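Nilura is a control and planning program for table-top robot arms. It was written at Giltisside by Melquiades Barajas and first released in January as a replacement for Lidex, an older package that could drive only one arm at a time.

The program has separate parts for perception, planning and motion. The perception part finds objects on the table and gives each a grasp score out of 100. The planner, called Kallio, picks a target and works out a path for the arm. 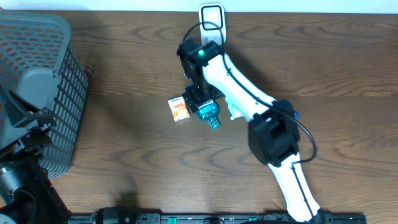 A white arm holding a small teal bottle, with a basket to the left.

Paths are checked against a model of both arms and are worked out again if either arm strays more than 5 mm from its plan. Small packets are harder to score than bottles, as their outlines change when they are gripped.

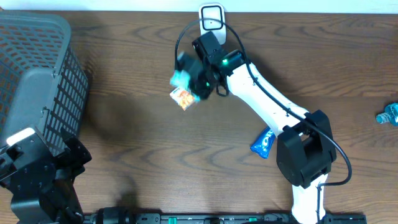 Version 327 added support for wrist cameras. The view from the wrist is used to find the rim of a container before the gripper opens, and to correct errors in the main camera's estimate.
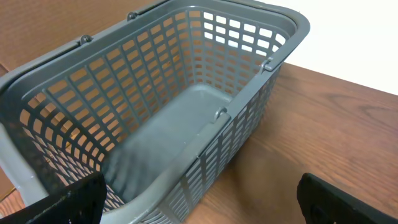

Settings are kept in a plain text file. The test set holds some 2115 recorded grasps and is run before each release.

Last edited Mar 26, 2026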